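## 4. First run in the Prasmont simulator

Welcome to the fun bit! Load the Zasamari club room and wait for both arms to appear.

1. Press **Start** and open the right gripper.

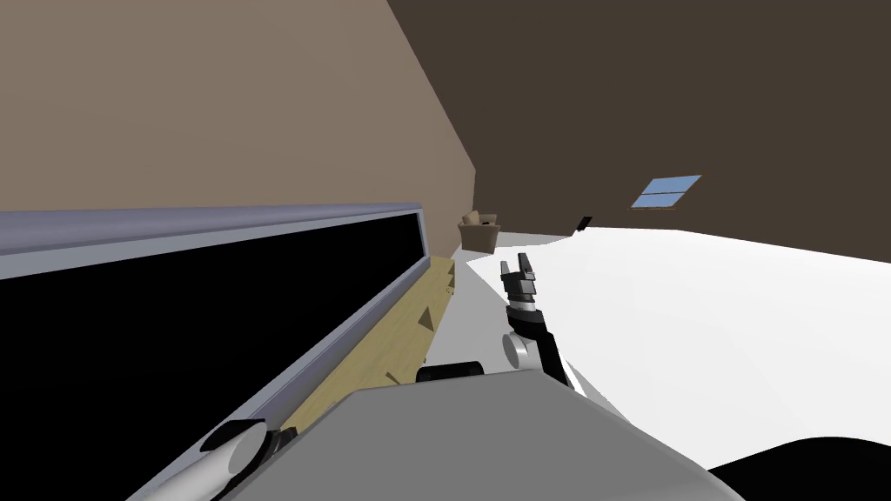

*Fig. 4a. Right gripper open, cardboard box further back.*

2. Pick the left arm in the side menu and nudge it in small steps. It's a lovely feeling when it follows you!

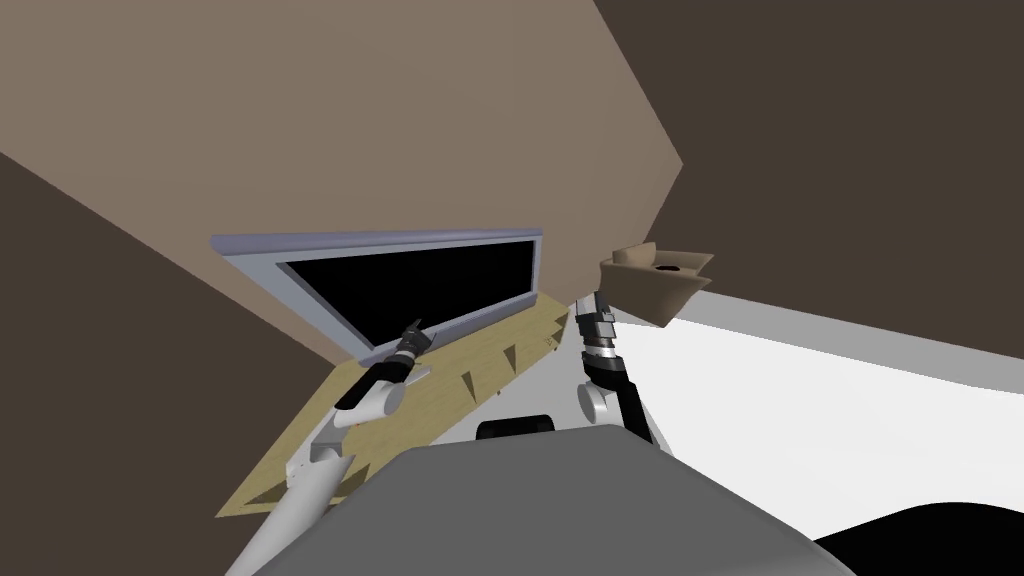
Cullum adds that new drivers should stay on slow speed for their first 6 runs.

3. Go back to the right arm and steer with the arrow keys.

**Caution:** don't drive both arms at once yet. 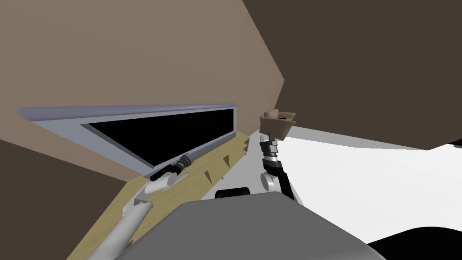

**GRIPPER CHECK**

4. Switch to the gripper view and open the fingers wide. Save your run before Saturday's club meet and we'll all watch it together!
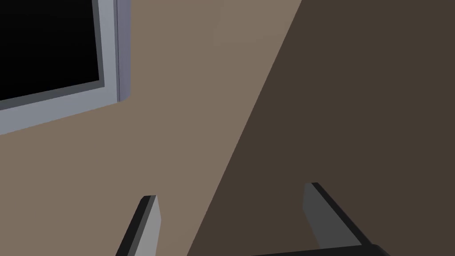 *Fig. 4b. Gripper view, fingers apart.*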